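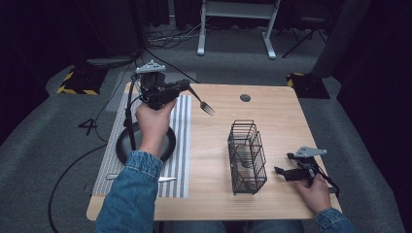 Tisside cafe asks diners to lay their own tables, and most of them do

21/02/2022

TISSIDE — Customers at the Hivmont cafe have been setting their own places for 11 days now, and the forks are mostly ending up on the left.

The cafe on Gajewski Street stopped laying tables in advance this month. Guests now find a striped placemat, a plate and a wire basket of cutlery, and are trusted to work out the rest. A card by the till shows the approved arrangement for anyone who wants to check their answers.

Owner Umut Karakaya said the change came after a long look at the morning routine. Staff were laying 119 places before opening, he said, and then laying a good many of them again once small children had been through.

"We would put out a beautiful table and people would come in, push everything to one side and order a coffee," Karakaya said. "I was paying for somebody to arrange knives for people who wanted a muffin."

Reaction has been mixed, in the way reaction to cutlery usually is. One regular told the front desk that she had come out to lunch specifically to avoid setting a table. Another has begun straightening the places of strangers, and has been asked to wait until they sit down.

Abundio Figueroa, who runs the floor at lunchtime, said the wire baskets were his idea and the gray and white placemats were not. The stripes run up and down the mat, and he concedes they do help people get a knife straight, or at least let them see that it isn't.

"You get couples who disagree about which way the blade faces," Figueroa said. "It faces the plate. I've said this to five tables today."

The cafe has had some losses. Five teaspoons have gone missing under the new system, compared with none that anyone can remember under the old one, although Karakaya admits the old one did not involve remembering teaspoons. Sugar packets, corks and at least one walnut have meanwhile turned up in the bottoms of the baskets, which are emptied and washed every evening.

Across the square, the Kavitdale Tea Rooms said it had no plans to follow. Its tables will continue to be laid by staff, with a folded napkin and a cake fork whether or not there is cake.

The Hivmont trial runs until June. Soup spoons are kept behind the counter and are available on request.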